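How to Ask for Your Exam Script to Be Re-marked

Felicja Baran
7 October 2022
13 shares | 2 comments

If you think a paper was marked wrongly, you can ask the examinations office at Woseck for a review. The fee is 40 per paper.

1. Get your mark breakdown from the student portal and save a copy.
2. Fill in the review form. Use your candidate number and leave your name off.
3. State which questions you want looked at. Keep it under 2000 characters.
4. Pay at the Girnodgate desk and staple the receipt to the form.
5. Hand both in before the end of the review period. Late forms go back unread.

A second examiner marks the script without seeing the first mark. The new mark stands even if it is lower.

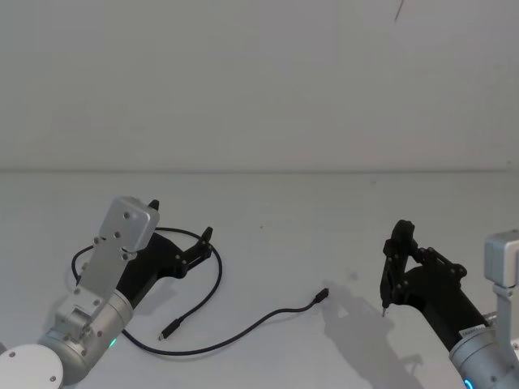 Page last changed: November, fee and desk location updated

Results of reviews are sent to your school email. If you still disagree, you can appeal in writing to the registrar, but only over procedure.

Related
Resit dates for Prorberg students
Reading your mark breakdown
Szulc bursary: who can apply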